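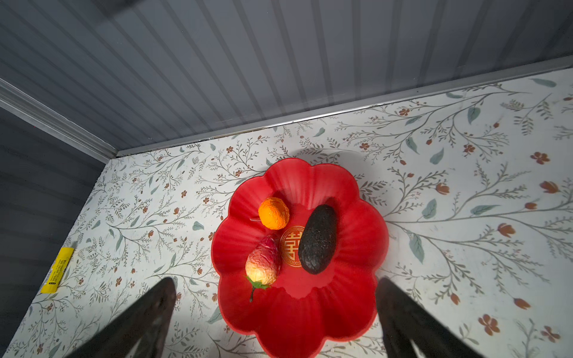

Red flower plate with the gold double happiness in the middle

Help with tables for a wedding tea, not much money, lots of relatives

Posted in: Weddings and parties > Food and tables

Hi all, long-time reader, first proper question, so sorry if it goes on a bit.

My daughter is getting married in March and the do afterwards is a sit-down afternoon tea at the Erholm Rooms, which is a nice plain hall with big windows and truly horrible tables. Brown tops, scratched to bits. We've got 79 people coming (it was meant to be fifty, don't ask) and the whole wedding has to come in under £3,000, which includes the dress and the hall and the registrar and everything. I've put £300 aside for anything that goes on the tables that you can't eat.

Her fiancé's family are Chinese and we're a mixed bag, so we want it to feel like both families without looking like a restaurant. His mum is keen on red and gold and I'm keen on something soft and leafy because of the time of year. I think the two can go together. My sister thinks they can't and has told me so several times. What I like is a pale floral print underneath, greeny-grey stems with little rusty flowers, and then one really bright red thing in the middle of each table so there's something to look at.

So, my questions, in no sensible order:

Proper cloths or wipe-clean? I've got a quote from Cametti for hiring linen cloths, napkins and all the china together and it came to £659, which obviously blows the budget to pieces. Has anyone hired only the china and done their own cloths?

Do I need to cover the table right to the floor? The legs are ugly but I don't know if people look.

And what about the middles? Fresh flowers are lovely but they cost a lot and we can't get into the hall until 9am on the day, with tea at 2. I was thinking of plates of fruit. Real or pretend? His gran has said oranges must feature, so oranges will feature.

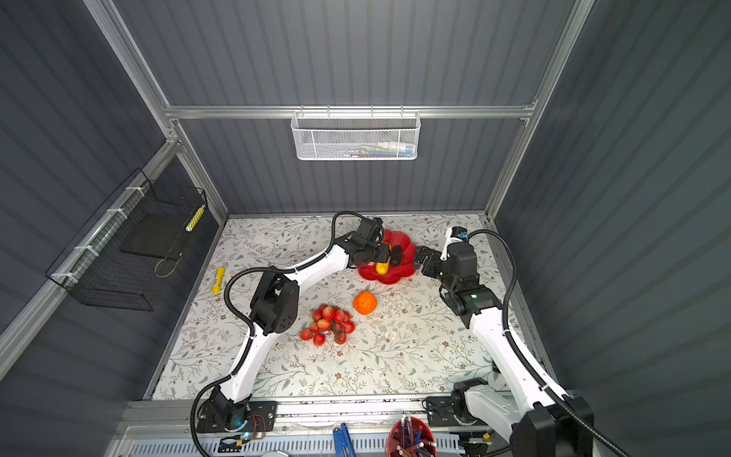

Plate at the back with something yellow held over it, flowery print all round

Last thing. If you've done a tea for this sort of number, how many sandwiches per head did you make? I keep finding different answers and the highest one would mean me buttering bread from now until spring.

Thank you in advance, I'm going slightly mad over here.

3 answers

Answer 1

Ooh, I did almost exactly this for my son two years ago, though ours was an evening thing with pies! I'll go through what I can remember.

Cloths: do your own, definitely. Hiring linen is where they get you, and then you spend the whole afternoon watching somebody's uncle with the beetroot. I bought wipe-clean by the metre from a market stall (the print was called Mornava, if that helps, but I've no idea whether it's still made) and cut it to size on the living room floor with the dog walking across it. One tip I'd pass on is to unroll it at least two days before and leave it flat somewhere warm. If you only unfold it on the morning you'll have creases like a road map, and you can't iron the stuff, or I wouldn't like to try. I hung mine over the banisters and it was fine by the Saturday.

To the floor, no. Mid-thigh is plenty when you're sitting at it. We had long ones on the cake table and the present table and short ones everywhere else and not a soul mentioned it. Long ones also get trodden on by small children, and then the whole lot starts sliding, teapot and all.

Red and gold on a pale leafy print will look gorgeous, tell your sister. The thing I'd watch is how much red. If the middles are red AND the napkins are red AND there are red balloons, the soft print underneath just disappears and you may as well have left the brown. Plain white napkins, paper if you like, decent thick ones. A bit of gold ribbon round the napkin if you've got someone with patient hands.

China: we hired cups, saucers, tea plates and two-tier stands and washed nothing, because you can usually send it back dirty for a small charge. Ask about that! It's the best money I spent on the entire wedding. Ask them as well about the minimum delivery, as that's what nearly caught us out. Might be worth asking Cametti to quote again without the linen and without the napkins, and see what's left. Mine dropped by more than half.

Sandwiches: I allow four small fingers each, made up of two fillings everyone eats (egg, ham) and two that some people eat (salmon, cheese and pickle). Then one scone, split, and two little cakes. You'll have egg left over. You always have egg left over. Butter the bread the night before, stack it, wrap it tightly in damp kitchen paper and then film, and fill in the morning with as many hands as you can get.
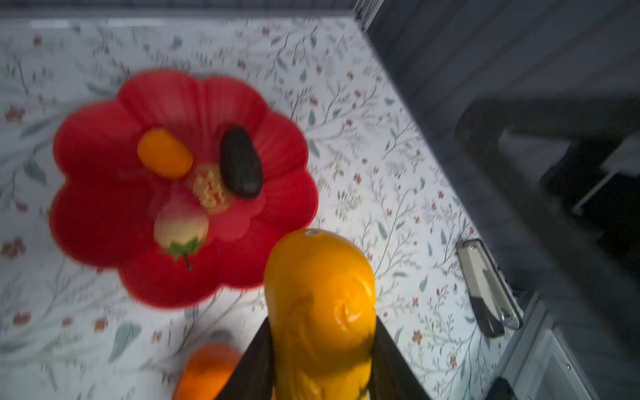 Scones freeze brilliantly, so make those whenever you've got a spare evening and take them out the night before. Ten minutes in the hall oven wrapped in foil and they taste as though you've just made them. Check the hall oven works first though. Ours didn't, and the pies had to be driven round from a neighbour's in three trips. I can laugh now.

Oh, and the milk. Put a jug on every table and have somebody whose only job is filling jugs. We ran out twice with four pints sitting in the fridge.

Good luck, it'll be lovely. Please come back and tell us how it goes!

Answer 2

pretend fruit, real fruit goes soft and the kids nick it. put a proper bowl of satsumas by the door for the gran

Answer 3

I'll disagree with the above about the fruit, a little bit. I'm on my third family wedding now and I've tried it both ways.

Pretend fruit is fine on a table people are looking at from the doorway. Close up, with someone sitting in front of it for two hours, they'll pick it up and squeeze it and pass it round, and you'll find a plastic peach in the sugar bowl at the end of the night. If that doesn't bother you then go ahead, it's cheap and you can set it out in five minutes. It does keep its colour, I'll give it that. For ours we mixed the two, so real tangerines with the leaves still on and a few pretend bits underneath to bulk it out. From a chair you really couldn't tell which was which, and the tangerines went home in people's handbags, which I gather is rather the idea.

If his family are bringing their own ideas about fruit, ask his mum before you buy anything at all. I wouldn't trust a list off the internet. When my niece got married into a Chinese family I was told very kindly but very firmly that pears were out, and I'd already bought a boxful. Another family might not mind a bit. Ask about numbers too, as in how many pieces to a plate, and whether she'd like the tea ceremony things kept on a table of their own. We set ours up in the corner by the window with the best cups, well away from the sandwiches, and I was glad we had because it got quite crowded round there. 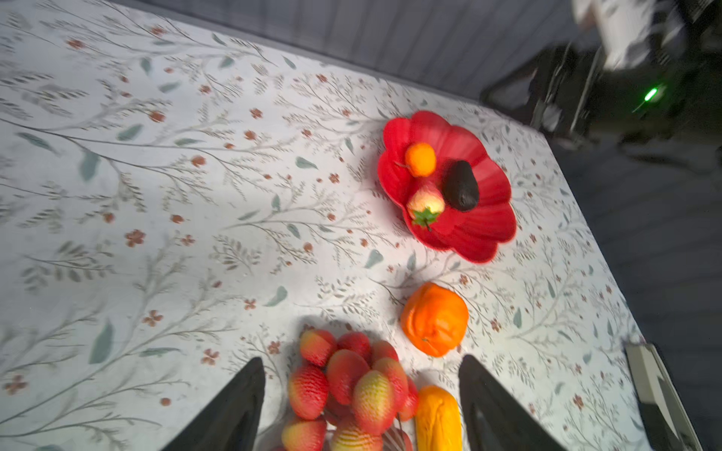
On the money side, I'd split your £300 like this. Biggest chunk to china hire, next biggest to the cloth by the metre, and whatever's left on the middles. Don't do it the other way round, I've seen people fall in love with centrepieces in January and end up on paper plates. You could also ask the hall what's in their cupboards. Chege House, where we had the last one, had stacks of perfectly good white tea plates that they never mentioned until I went poking about, and they let us have the use of them for nothing.

Measure the tables yourself, by the way. Don't go by the hall's website. Ours were listed as six foot and half of them turned out to be shorter, so the cloths hung down at one end like a petticoat. Take a tape, and take a photo of the room with the lights on while you're there, as colours look very different under those big strip lights. I had a cream that went green.

For clips, the clear plastic ones are worth having if there's any chance of the doors being open. March can be blowy. You need four to a table and a few over for the ones that ping off.

And sandwiches, I'd go up to five fingers a head if there's no hot food later. Four if you're doing a lot of cake. People who've sat through a ceremony and then the photos are hungrier than you'd think, and the younger lads will eat a whole stand between two of them.

Comment from the person asking

Thank you all so much! I've rung Cametti back for a china-only price and they're going to email me. His mum is coming over for a cup of tea to talk fruit. I hadn't thought about measuring at all so I'm off there with the tape as soon as they'll let me in. Does anyone know if the wipe-clean stuff can be cut with pinking shears or will it wreck them? They were my mother's and I don't want to ruin them.

Reply to comment

Kitchen scissors! Keep the good ones well away from it.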